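Sorting a small backpack: pocket volumes and one box

Posted in Storage, April

The bag in question is a child's daypack, light pink, small, with one front pocket. It had been used as general storage for long enough that the pocket no longer closed flat. I did the sort on the bed, on the pink cloud bedspread, as the desk was taken up with the Sqalli shelving parts from the previous post.

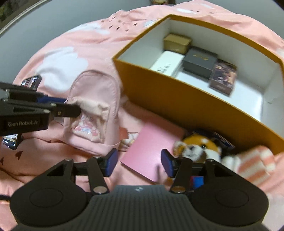 Reading time: 2 min

The front pocket is the part worth discussing. It closes with a flap, and the printed cartoon panel below it has a glossy, clear-plastic look. Panels like this don't stretch. Anything rigid placed behind one pushes the load up against the flap, and the flap fabric bunches. The fix is to limit the pocket to flat contents: paper, tissues, a bus card.

Method, for anyone repeating it:

Open the front pocket first and clear it completely. Lift the flap by its middle and keep the corners for last, where the stitching takes the most strain. Then do the main compartment. Do not mix the two piles.

Put loose paper to one side. A small sheet with pink drawings on it stayed out beside the bag, and I decided about it at the end (kept, in the flat pocket). Trim any paper tags that hang from the bag if they catch on things. I left this one.

Weigh the bag empty. Mine came to 489 g on the kitchen scale, which is a lot for the size. The old Grulla pack it replaced was 115 g lighter and had a bigger pocket, but the zip failed after one winter.

Everything rigid goes in a box. I used an open one with white interior walls and a thin golden-brown rim. White is useful inside a box because dark items show up against it, and you can see at once how much of the floor is left.
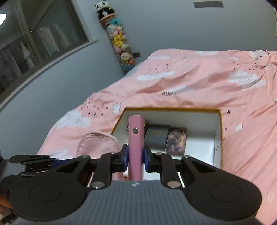 Long narrow items go in last, after the rectangular ones. If a narrow item goes in first, it ends up lying diagonally and wastes the corners. Rectangular boxes should sit square to a wall with the lettering facing whichever way you will be reading it. I get this wrong about half the time and don't go back to correct it.

Lenni Niskanen wrote in after the Hillon drawer post to ask whether dividers are worth the trouble in a box this small. I tried a Zerkura divider set on Thursday. It has 4 pieces and cost $39, and the pieces are too tall for a shallow box unless you cut them down. My answer is no. Group items toward one side and leave the rest of the floor clear.

Veikko Miettinen prefers to store the box inside the bag's main compartment. I measured for it and the rim would press on the back seam, so the box lives on the shelf and the bag hangs by its top loop.

Shelf brackets next, once the replacement screws get here. The first packet was the wrong colour and the wrong thread.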